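3.2 Table textiles in shared eating areas

Earlier work on household cloth has mostly dealt with bedding and clothing. Table coverings have had less attention, although they are washed often and replaced late. Peñalver and Meijer noted that respondents could usually say where a tablecloth came from but seldom how old it was. We took this as our starting point and asked about origin, use and care separately.

The survey was sent out in February to members of two housing associations, Goicoechea and Randitz. Of the 2765 forms sent, 2443 came back complete. Forms with no answer to the question on washing were treated as incomplete and left out. Each form asked the respondent to name the covering used most often on the largest table in the home or common room, and to say whether it was plain, printed or woven with a pattern.
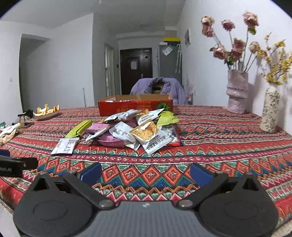
Answers on pattern were harder to sort than we had expected. Several respondents wrote "striped" for cloths which others in the same building called "zigzag" or "ethnic". Poul Riis and Rasa Bite coded the free-text answers on their own and then compared results. Where they differed, the answer was placed in a mixed group. Banded cloths with small repeated motifs made up much of that group.

Care followed a clearer line. Patterned cloths were washed less often than plain ones in both associations, and the usual reason given was that marks did not show. Respondents who ate snacks at the table between meals were more likely to shake the cloth out and put it back. Those who served only cooked meals tended to wash it. 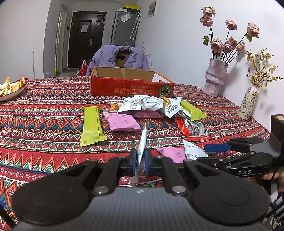 Figure 2. Patterned cloth with horizontal bands in several colours, including zigzags, concentric diamonds and triangles.

We also held follow-up talks with 100 respondents, led by Yolanda Montes. Many kept a second cloth for visitors and did not count it as being in use, so the form understates the number of cloths owned. The talks were held in the respondents' own homes or common rooms, and the wording of the questions was kept the same throughout. Answers about age remained weak. Most people dated a cloth by a house move or a wedding, and we have not turned these answers into years.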